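Can a machine tidy a desk yet?

Posted by Oratile Kruger, September 20, 2020

Hello all! My husband and I both work from home now, and the desks collect cups and little pots like you wouldn't believe. Is there any machine I could buy that would pick things up and put them back where they belong? I don't mind if it's slow. I'd go up to $1,377, but I'd want it to really do the job.

Wenche Dahlgren

I wish I had better news for you, Oratile! I helped out in a workshop in Berge for seven years, and picking up one cup in a clear space is the easy part. Then you ask for the same cup from under a shelf or behind a stand, with the lamp on one side and a shadow on the other, and it gets a lot harder (my grandson managed it at two, bless him).
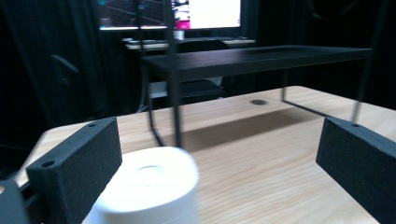 Black gripper fingers, a white cylinder and a low stand on a wooden table.

For a home desk I would keep your money for now. A robot vacuum is worth having for the floor, and we love ours, but it won't touch the cups. I'd put a tray at the end of each desk and carry it to the kitchen at supper.

Halvard Magnusson

just get a dishwasher

Nadhirah Yeoh

I second the tray. Mine is from Dodis and holds everything but the teapot. Do ask again in a few years, though, I'd love to know too!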